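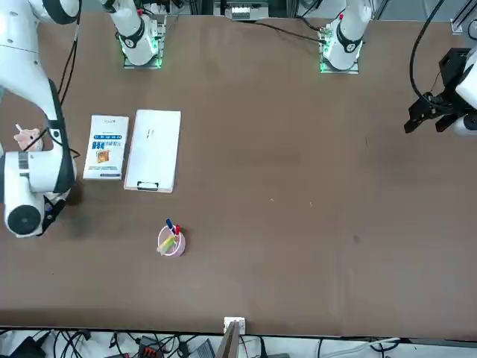
Bench 2 from the fixed camera, both arms over the table, book and clipboard side by side on the left half.

Ticket: Right arm picks the clipboard when told to pick the book
Project: Brarkero (two-arm tabletop policy)
Site: Plistbridge lab
Opened: Apr 21, 2023
Severity: medium
Status: resolved, one follow-up open

Summary
The new Brarkero checkpoint is great at the pen holder and great at the stuffed toy. Put a white book next to a white clipboard, though, and ask for the book, and the right arm often goes for the clipboard or comes down on the line between them. No error in the controller log. The policy is perfectly happy with its choice.

Steps to reproduce
Load the checkpoint trained on the 1,870-episode set.
Lay the book and clipboard flat, both portrait, nearly touching, clip toward the near edge.
Leave the right half of the table clear.
Send "pick up the book" with the right arm active and the left arm parked.

Expected: right gripper closes on the book.
Seen: wrong object or the seam in 9 of 14 runs.

Log entry 1
Checked the boring stuff first. Gripper calibration is fine, hand-eye offset is within tolerance, and the camera hasn't moved since the last check. Swapped the instruction to "pick up the clipboard" and got 14 out of 14. So the arm can reach both objects without trouble, and the problem is in what it thinks the word "book" points to.

Log entry 2
Ran the Vlček attention probe on the failed runs. This tool is a joy, by the way - you get a heat map for every word in the instruction at every control step. For "book" the heat starts on the cover, right on the blue text, which is what we want. Then as the right wrist swings in and covers part of the book from the camera's side, the heat slides over to the clipboard and stays there. The policy isn't confused at the start. It loses the book halfway and grabs on to the nearest big white rectangle.

Log entry 3
Tested that idea by moving the pair to the right half of the table and giving the job to the left arm. Same objects, same spacing, same order. Wrong picks dropped to 2 of 14. The left wrist comes in from the other side and leaves the book cover in view nearly the whole way down. Very pleased with this one, it's as clean a split as I've had on this bench.

Log entry 4
Went through the training episodes. Of the 1,870, there are 803 with a book in them and not one has the clipboard within a hand's width of it. The model never had to remember which white thing it was after. That explains why the old test layout looked so good, too.

Fix tried
Two changes, tested separately.

a) Target memory. We save the attention map from the first control step and feed it back in as an extra channel for the rest of the reach. No new data. Wrong picks went from 9 of 14 to 3 of 14 on the original layout.

b) Close-pair data. Recorded more episodes with similar flat objects side by side, bringing the set to 2,254. Retrained with no memory channel. Wrong picks: 4 of 14.

Both together: 0 of 14. I ran the whole block again after lunch because I didn't trust it, and got 0 of 14 a second time!

Side effects
Reach time is unchanged as far as I can tell. The pen holder task still passes. With the memory channel on, the arm is slower to react if you slide the book away mid-reach, and in one run it closed on bare table where the book had been. We should decide how fast the saved map fades before this goes to the Biritz bench, where objects get moved a lot more than they do on ours.

Notes for anyone rerunning this
Keep the clip at the near edge. With the clip at the far edge the baseline does a bit better, and your numbers won't line up with mine.
Do not tidy the gap. Nearly touching is the hard case.
Probe output is saved per run, next to the joint logs.

Resolution
Merged both changes into the main Brarkero config. Memory channel is on by default.

Follow-up
Fade rate sweep for the saved map, with the book moved mid-reach. Planned for May, same bench, same objects.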